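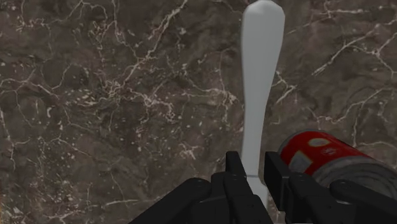
Keep One Drawer and Leave the Rest Alone

Last updated in July

Search this site Enter keywords

I have lived in Boltstead for long enough to have rented four apartments there, and every one of them had too many things in the kitchen when I left. The last move was the one that changed my mind about it. I packed 213 kitchen items into boxes, wrote the number on a sheet of paper, and then cooked for a month out of a single box because I was too tired to open the others.

My view is that most households would be better off with one drawer of tools and a shelf of pans, and that cities should make it easier to borrow everything else. I don't mean this as a moral position. People can own what they like. I mean it as a question of space and money, and I think the usual advice gets both wrong.

The usual advice is to sort. You take everything out, put it in piles, and give away whatever you haven't used in a year. I have done this twice. Both times the drawers were full again by the next winter. Sorting deals with what you own on one afternoon and does nothing about how things come in, and most of what came into my kitchen was bought for a single meal. I owned a fish kettle. I had cooked one fish in it.

A lending shelf deals with that better. Drundeneo, the next town over, has run one out of its library annex for several years. It holds roughly 300 items, mostly large pots, cake tins, canning gear and folding tables. You sign for a thing, keep it up to 28 days, and bring it back clean. There is a $2 charge if you're late. I have borrowed the same stockpot five times and it has never been out when I wanted it.

The objection I hear most is that borrowed things get treated badly. Some do. The shelf's pasta machine has a bent handle, and one of the tins has rust in the corners. But my own things were in no better shape, and I had paid full price for them.

A stronger objection is that borrowing takes planning. If you decide at six in the evening that you want to make jam, the annex is closed. I accept that. People with small children or odd shifts will find it harder than I do, and a shelf with short hours mainly serves people with free afternoons. The answer is longer hours, and that costs money - less than a new parking lot, which is what Boltstead chose to build behind the post office.

I kept a spatula, a ladle, two knives, a peeler, a wooden spoon and a can opener. In the past year I have added a second wooden spoon.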